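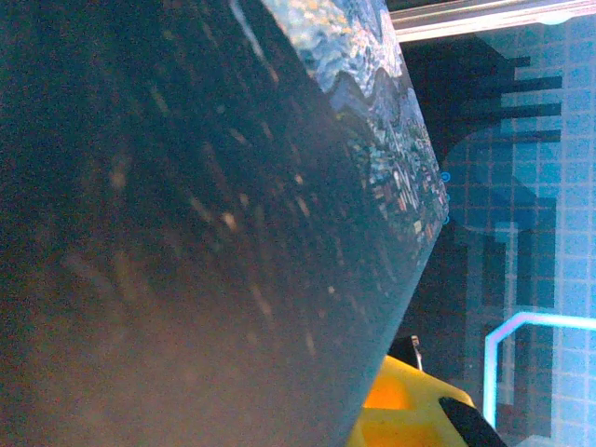 Iulian Ciobanu would rather see carrier testing offered before pregnancy than after a first affected child, and he told the genetics meeting in Brevormont that the region's current arrangement does the reverse in most families.

Ciobanu was responding to results from the Hallard screening study, which were presented on the opening morning. The study tested 2083 adults in the Gomwood valley for variants linked to inherited metabolic and blood disorders. Of these, 306 carried at least one variant on the study's list. Carriers have no symptoms in most cases, but when both parents carry a variant in the same gene, each child has a one in four chance of being affected.

Samples were taken from saliva and read with a targeted panel of 100 genes. Positive results were confirmed by a second method before being released. Participants received a written report and were offered a session with a genetic counselor, either in person or by phone.

Pascual Insaurralde, presenting the data, said the carrier rate was higher than the study group had planned for, and that the difference came mainly from one variant found in families with roots in the older villages at the head of the valley. He described this as a founder effect, in which a small starting population passes on a variant that is rare elsewhere. He cautioned that people who signed up were more likely to have a family history of disease, so the rate should not be applied to the whole valley.

Questions from the floor dealt mostly with cost and with the shortage of counselors. The valley has 2 at present, both based at the Furtună clinic, and the wait for a first appointment has grown since the study began. Ciobanu said a wider program should not start until that number rises. Insaurralde agreed on staffing but argued that couples who ask for testing now should not be turned away.

The study group will retest stored samples with an updated panel and expects to report again in November. Enrollment for new participants closed in June 2023.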